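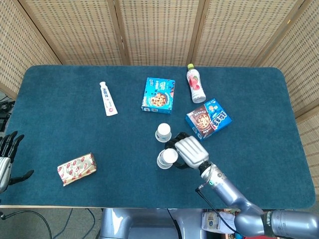
Sturnstead opens its packing table to the whole town this March

Toothpaste, biscuits, something to drink and a couple of paper cups. If you've ever turned up somewhere late at night with nothing but the coat you're wearing, you'll know how good that lot can look, and it's pretty much what our welcome bags are made of.

I'm Lilla Szénási and I run the welcome bag project at Sturnstead, the drop-in on the Pruvotport seafront. From March we're opening our packing sessions to anyone who fancies coming along, and I'm thrilled to be able to say so at last! We packed 800 bags last year with a tiny team (mostly me, Gergely Kovács and whoever we could grab on their way past), and this year we'd like to do a good deal more.

The bags go to people coming off the late ferry who've missed the last bus inland, and to families in the overnight rooms upstairs. There's always something to clean your teeth with, always something sweet, and then whatever else has come in that week. I do have a soft spot for the blue boxes of cookies. They stack nicely, children spot them straight away, and they survive being sat on better than crisps do.

Packing happens at our carpet-topped table, the teal one with the rounded corners, in front of the woven screen. Regulars will remember the old trestle, which wobbled so badly that bottles used to roll off the end and under the radiator. The carpet was Rozália Polák's idea and I was rude about it for a fortnight. Things stay where you put them now, so I've had to apologise (twice, she made me do it again in front of Kornél).

You don't need any experience. Sessions start at 9 in the morning and last as long as the kettle does, usually until lunch. We lay everything out loose first so we can check dates and look for split packets, then it all goes into bags, drinks at the bottom, cups last so they don't get squashed. Come for half an hour if that's what you've got.

We're also after donations. Toothpaste is what we run out of first, full-size or travel, any flavour. Sealed biscuits and bottled drinks are very welcome, as are paper cups. Please no glass and nothing home-baked, much as it pains me to turn down a flapjack.

Broltard, the grocers on Chornovol Street, have kindly put a collection crate by their tills, and Béla Katona brings it over to us on his way home. You can also drop things at our side door any morning.

To join a session or ask a question, ring the Sturnstead front desk and ask for Lilla or Gergely.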